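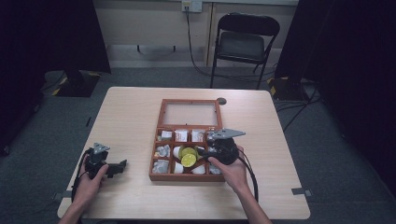

The Slow Chemistry of a Stale Tea Bag

Dry tea does not spoil in the way milk or bread does. With a moisture content of 3 to 5 percent it will not support mold, and a forgotten bag is almost always safe to brew. What it loses is flavor, and the loss begins as soon as the leaf leaves the factory.

Henrike Ruppert has spent most of her career measuring that loss. At Prelside, a small packaging laboratory, she stores tea under controlled conditions and pulls samples on a fixed schedule. Her current trial holds 321 lots of black, green and herbal tea, in wrappers ranging from plain paper to foil laminate. Half are kept at 60 percent relative humidity and half at 80.

"People ask me for one number, a shelf life," Ruppert says. "There are four or five processes going on, and they don't run at the same speed."

The first is the uptake of water. Tea leaf is hygroscopic, and broken grades take on moisture faster than whole leaf because more surface is exposed. The fannings used in most bags are at the far end of that scale. In the humid chamber, bags in unwaxed paper pass 8 percent moisture within 21 days. Above that level the remaining reactions speed up noticeably.

The second is evaporation. Linalool, geraniol and the other light aromatics that give a black tea its floral top notes escape through anything porous. Paper slows them very little. Foil stops them almost completely, provided the seal is sound, and Ruppert rejects a surprising share of commercial seals under a dye test.

The third is oxidation. Catechins in green tea go on reacting with oxygen in storage, and the liquor shifts from yellow-green toward brown. Lipids in the leaf break down into aldehydes, the source of the flat, papery taste most drinkers call stale. Light drives both reactions. Chlorophyll is a photosensitizer, and green tea in a clear container on a bright counter can pick up an off-note in a matter of days.

Odor pickup is harder to model. Tea adsorbs volatile compounds from its surroundings, a property that jasmine tea producers have relied on for centuries. In a kitchen cupboard the same property works against the owner. Danjuma Iyamu, who runs the tasting panel, keeps a set of reference samples stored beside cumin, coffee and dish soap. Panelists identify the coffee neighbor most reliably and the soap least.

Blenders work around these limits in different ways. Clumach, which packs for hotels, moved to individually sealed foil after complaints about peppermint migrating into its breakfast blend. Funmilayo Nwachukwu, its head buyer, would have preferred a recyclable paper wrap – the trial figures did not support it for stock that may sit in a guest room for a year.

For household use the recommendations are plain. Buy what will be used in three months. Leave wrapped bags in their wrappers until brewing. Keep loose leaf in an opaque tin with a tight lid, away from the stove. Refrigeration suits unopened green tea only, and the package should return to room temperature before it is cut open, or condensation will form on the leaf.

Ruppert's trial has two more sampling rounds to run. The next covers the herbal lots, where chamomile has so far held its aroma longer than lemon verbena in every wrapper tested.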